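## 3. Build and Home Recording

### 3.1 The hand-held gripper

We built the Flinau gripper on a kitchen bench and finished it in a shared workshop, and we want to say early on that this was great fun. The whole tool is two jaws on black plastic linkages, a trigger, and a camera mount. The linkages have open triangular cutouts, which saved us print time and let the camera see a little more of what lies past the jaws. Each pivot is held by an ordinary machine screw, and a full set of plastic parts comes off the printer in a single overnight job.

The finger pads took the most tries. Our first pads were smooth, and they were fine on boxes and hopeless on anything slick. Iona Gunn then cut a textured mold from scrap and cast the blue pads we have used ever since. They grip glass so much better that we went back and repeated all of our early trials with them! Each pad slides onto its jaw and can be swapped in under a minute (we keep a jar of spares).

The same jaws and pads fit both the hand-held tool and Mimura, our small tabletop arm. A person squeezes a trigger where the arm drives a servo, but from the pads forward the two are the same, so a grasp recorded by hand can be replayed on the arm without any change to the finger shape.

### 3.2 Thin and clear objects

Clear objects are the part of this work we care about most. Depth sensors struggle with them, and a policy that learns from color images alone has to pick up on rims, glints, and the way a pattern behind the glass shifts and blurs. We therefore recorded our clear-object set in living rooms and kitchens, over whatever cloths and surfaces were already there. Figure 4 is taken from the set.
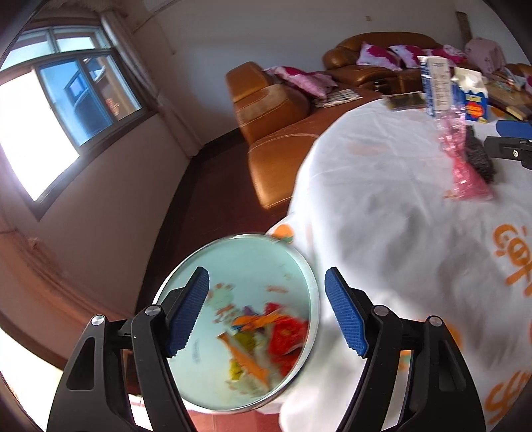 **Figure 4.** A petri dish lid held upright between the textured pads, viewed from the gripper camera. Printed graphics behind the lid are visible through the glass.

Lids of this kind turned out to be a lovely test object. They are round, so the pads meet a curve, and a small error in jaw height lets the lid swing. They are also easy to lose against white fabric. In Figure 4 the thin silver-gray rim gives the outline, and the colors showing through the disc give a second cue. Some motion blur can be seen at the upper edge of the glass. We kept frames like this in the training set, as Mimura's own camera blurs in much the same way when the arm speeds up.

### 3.3 Recording sessions

The full set holds 3644 clips, of which 400 involve clear glass or clear plastic. Clips were recorded at 60 frames per second. We gave the people recording very few rules: hold the tool in one hand, start with the jaws open, and leave the room as it is. Bags, boxes, and cushions stayed where they were, and so did the daylight from the windows. We did try a tidier setup at first, with a plain mat and two lamps. Policies trained on those clips did well on the mat and poorly on everything else.

We dropped 124 clips in which the pads left the view or the trigger signal was lost. The second fault came from a loose connector in the handle, which we fixed on 14th March with a dab of glue and a shorter cable. All clips recorded after that repair have a complete trigger signal.

Labels were added with Innes, a small tool we wrote for the purpose. It plots jaw opening under the video, so the moment of contact is usually easy to find. Clear objects still took longer to label, and for these we asked a second person to check the contact frame. Where the two disagreed, we kept the later frame.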